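About the Pultlow School Robotics Club

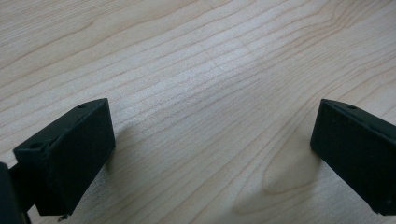

Gripper fingers open over the bench.

We are an after-school club at Pultlow School. Students in the upper grades build and program small machines, mostly grippers, and try to get them to pick things up. Some weeks they do. If you have come to this page because a brochure told you robotics will prepare your child for the future, please read on before you sign anything.

What we do

The club meets at 3:30 in the old drafting room and runs until the late bus. Students work in pairs. One term goes to hand-held grippers, where a person does the moving and the tool does only the holding. Parents tend to find this disappointing on open evening. We think a student who can't get two fingers to close squarely on a wooden block by hand has no business writing code to do it, and we have seen enough arms waving at nothing to be firm on the point.

After that come motors, then sensors, then the part where everything that worked last month stops working. Students keep a written log. A log that says "fixed it" gets handed back.

What we don't claim

We don't say the club raises math grades. Kevser Taşdemir, who teaches math here and helps with the club, looked at this two years running and found nothing she would put her name to. The kids who joined were mostly doing fine in math already.

We don't use the word "innovation" on our posters. We also don't teach artificial intelligence, whatever the district newsletter said in May. One pair tried a vision program that was supposed to sort bolts from washers. It did well on the bolts it had been shown and badly on the ones it hadn't, and they wrote that up, and it was the best report of the year.

Competitions

We enter the Lornier Regional, with mixed feelings. There were 92 teams last time and we placed in the bottom half. The scoring rewards speed, so a gripper that drops every other block can beat one that never drops any. Ayanda Naidoo, our student captain, has written to the organizers about this and got a friendly answer that didn't address it. We'll be going again, as the students voted to.

Money

Membership is free. Last year we spent $1,718, most of it on motors and replacement parts, and almost 200 of that on shipping, which annoyed everybody. We turned down a kit sponsorship from Novholm that would have tied us to one brand of controller for two years. We may regret it.

Who runs it

Nassoro Mbwambo started the club and still leads it. He worked in factory maintenance before teaching and is hard to impress. Lwazi Jacobs looks after the tools and the sign-out sheet.

Joining

No experience needed. Come and watch for a session first, and if it looks slow, it is. Forms are at the front office, or ask Mr. Mbwambo in room 2.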